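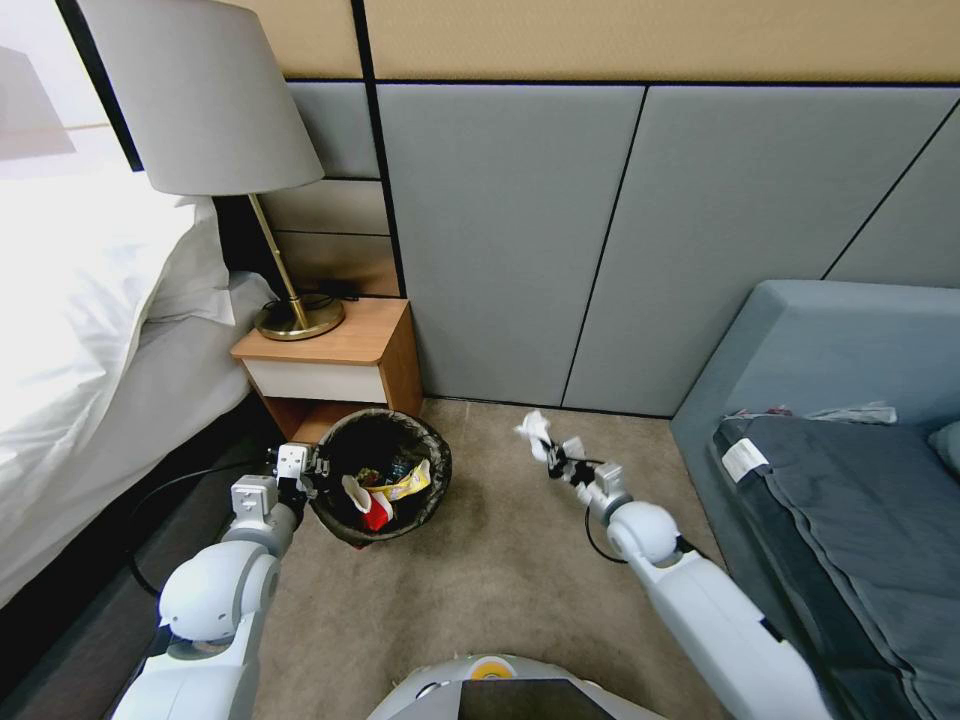 Gencombe, setembro

Ruído de impacto em quartos com alcatifa — relatório de projeto

O trabalho avaliou a atenuação do ruído de passos em quartos de hotel revestidos a alcatifa. As medições decorreram no edifício Fleltum, em oito pares de quartos sobrepostos, com laje maciça e sem teto falso no piso inferior.

A excitação foi feita com máquina de percussão normalizada, em quatro posições por quarto, a 45 graus em relação às vigas. O nível sonoro foi registado no quarto recetor por bandas de terço de oitava, entre 100 e 3150 Hz, e corrigido pelo tempo de reverberação.

Nos quartos com alcatifa sobre base de feltro, o nível médio padronizado foi de 46 dB. A redução face à laje nua concentra-se acima dos 400 Hz; nas bandas inferiores a diferença fica dentro da incerteza do método. O mobiliário manteve-se no lugar em todos os ensaios — a cama e a mesa de cabeceira limitaram as posições da máquina a uma faixa junto à porta.

Dois pares apresentaram desvios na banda de 125 Hz. A hipótese considerada foi a transmissão marginal pela parede do corredor, mais leve nessa ala. Não foi possível confirmá-la, por falta de acelerómetros disponíveis.

O modelo de cálculo Choo reproduziu quase 80% dos valores por banda com erro inferior a 2 dB. Fica por ensaiar a alcatifa colada diretamente à laje, solução prevista para o edifício Haltberg.

Imprimir | Enviar por e-mail

Categoria: Trabalhos de alunos, Acústica de edifícios

Artigos relacionados
Tempo de reverberação em salas de aula
Isolamento a sons aéreos em paredes duplas
Caixilharia e ruído de tráfego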